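Funders > Lirilholm > Community Reading Room > Progress report

July 13, 2023

Of the 609 books promised in our application, 300 are now cataloged. The other 309 remain in alphabetical order, by a system known only to Janka Oravec, who is on leave. Loans have picked up since May, mostly crime.

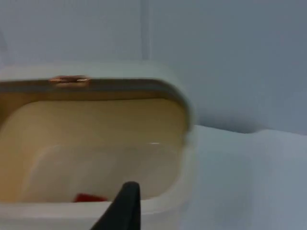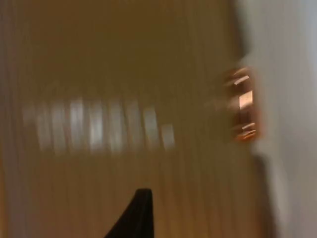

Lirilholm, indoors. First picture: pale container with a rounded rim.

We bought 36 chairs and received 2 deliveries of them — the second was returned at Ekemik's expense, after letters. Opening hours now include evenings. The roof money is unspent, as the roofer is also unspent. We ask to carry it over to next year.

Wenceslao Aguirre

Comments

Zuzana Koubek: Carry-over is fine. Please send the chair invoice.

Kamil Slanina: Which letters?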